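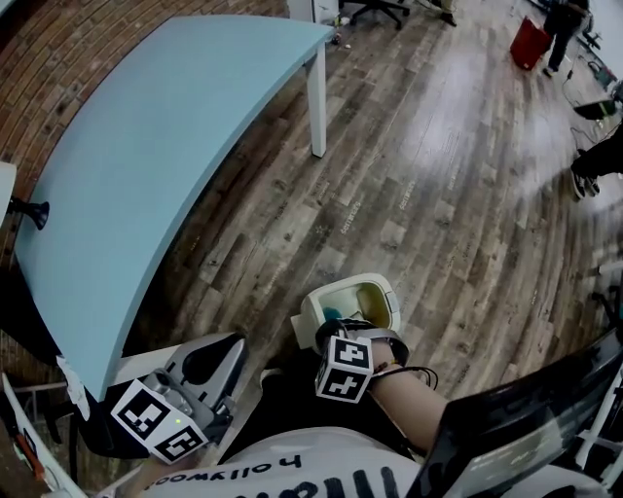 Wood-look planks in a work space - keep or cover?

itzel_z
Posted in Floors & Walls, 14 replies

Hi everyone, long-time reader, and I finally have something to ask! We moved our little group into a ground-floor unit in April. It has a brick wall I adore, and somebody before us put down long gray-brown planks all through the main room. Grain, knots, the works. My trouble is that there's pale lettering printed right on the planks, and it repeats all over the floor. I didn't notice it at the viewing and now I can't stop noticing it. The overhead lights don't help either, there's one patch where the glare bleaches everything out.

The room is 663 square feet. I got a quote of $2485 to have the lot taken up and something plainer put down, which made me sit down for a minute. Would you live with it, cover it, or pay up? We have a light blue curved desk against the brick that isn't going anywhere, so whatever we do has to get along with that.

Itzel

ustard_floors
Welcome Itzel! Before you spend a dime, get down on your knees with a damp cloth and a drop of dish soap and rub one of those words. I've met floors where the lettering was on a thin film that was supposed to come off after fitting, and a whole family had been walking on it for years. If it doesn't budge, it's under the wear layer and you're stuck with it.

Fumwood
I'm going to disagree with the whole idea of replacing it. People come into a room and look at the brick and the blue desk. They're not reading the floor. We have rolling chairs in our place too, and casters will do more to a new floor in a year than that print ever could. Put your money into chair mats and a nice long rug.

pacheco77
Sorry Fumwood, but I can't agree about the rug. Rug plus rolling chair is misery, I did it for 7 months and the corner curled up and caught a wheel nearly every morning. And if you have cables going across the floor (I'd bet you do, everyone does) a rug just hides them until somebody's foot finds them. Get the cables into a flat floor cover first, then think about looks.

Fumwood
A flat-weave with a proper pad doesn't curl. I'll give you the cables though.

itzel_z
Guilty on the cables, they're trailing along one side right now. Tried the dish soap this morning on a word near the middle of the room and it's not going anywhere, so I guess it's in there for good. Oh well!

Zübeyde Dağdelen
Hello Itzel, I had a very similar gray plank in my sewing studio and what saved me was the lighting. I swapped the tubes for softer ones with a diffuser, it cost me around 7 dollars a cover, and the shine calmed right down. I still know the flaws are there but I have to go looking for them - and my customers never have. Do try that before the $2485, dear.

ratum
Seconding the diffusers. Also ask whether new planks can float over the old ones, because most of a quote like that can be tear-out. Check your door clearance first.

itzel_z
Door clearance is tight, but I'll measure tonight. Diffusers first, then cable covers, and Fumwood and Pacheco can fight over the rug while I'm at the store. Thank you all so much, I feel a lot better about this floor than I did at breakfast

pacheco77
No rug.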